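**FOR IMMEDIATE RELEASE**

May 21, 2024

# Frimpong Association Asks Lawmakers to Open the Books on Regional Grant Spending

The Frimpong Taxpayers' Association is today calling on the state legislature to publish, in plain language and in one place, every payment made through the Regional Partnership Fund. The request goes out with a 16-page letter, signed by 171 of our members, and with a good deal of hope that it will be read in the friendly spirit in which it was written.

For those who are new to this subject (and we were new to it ourselves not so long ago), the Regional Partnership Fund collects a share of local tax money from every county in the state and then hands it back out in the form of grants. On paper it is a fine idea. Counties that are short on cash get help with bridges, clinics and school roofs, and the bigger counties get a say in how the region grows. Our trouble is with the paperwork, or with the lack of it. When our members asked for a list of last year's grants, they were sent 300 pages of tables with no names of recipients, no dates of payment and no index.

"I have lived in this state most of my life and I have always paid what I owe, mostly without grumbling," said Eero Laitinen, president of the association. "I don't mind my money going to a county I may never visit. I would just like to know that it got there, and what it bought when it did. My neighbors feel the same way, whichever party they vote for, and I have talked to a great many of them on their porches this spring."
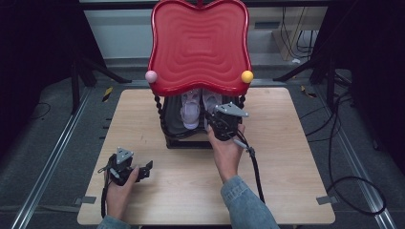

**STATE POLITICS | PUBLIC SPENDING**

The letter makes two requests. The first is a public online register, updated every month, showing who received each grant, how much it was and what it was meant to pay for. The second is a yearly review by an auditor from outside the fund, with the findings read aloud in an open session of the legislature — and with time set aside afterward for questions from the public gallery.

We want to be fair here. The staff at the fund's office in Kulten have been polite on the telephone and have answered what they were able to answer. Several of them told us that they would welcome a better system too. The decision belongs to the fund's board, whose members are appointed and whose meetings are closed, and it is the board that has twice put off discussing a register. No reason was given in the minutes on either occasion.

There are people who would like to see our county leave the fund altogether, and some of them belong to this association. We have had long and lively evenings on that question, and we expect to have more. The association takes no position on leaving. What we all agree on is that a choice like that should be made with the figures on the table, and right now the figures are very hard to find.

"If the money has been well spent, then publishing the list will be the best advertisement the fund ever had," Laitinen said. "And if some of it has gone astray, well, I think we'd all like to hear about it while something can still be done."

The association has asked the board for a written reply before the legislature returns in August. Members of the public who would like to read the letter or add their names to it are warmly invited to stop by our office in Frimpong during regular hours. Copies are free, and we are always glad to sit down with anyone who has a question, a complaint or a story of their own about a grant in their town.

**About the Frimpong Taxpayers' Association**

The association is a nonpartisan membership group that follows how local and state money is raised and spent. It is paid for entirely by its members' dues and accepts no money from political parties or candidates.

**Press contact:** Eero Laitinen, President, Frimpong Taxpayers' Association

###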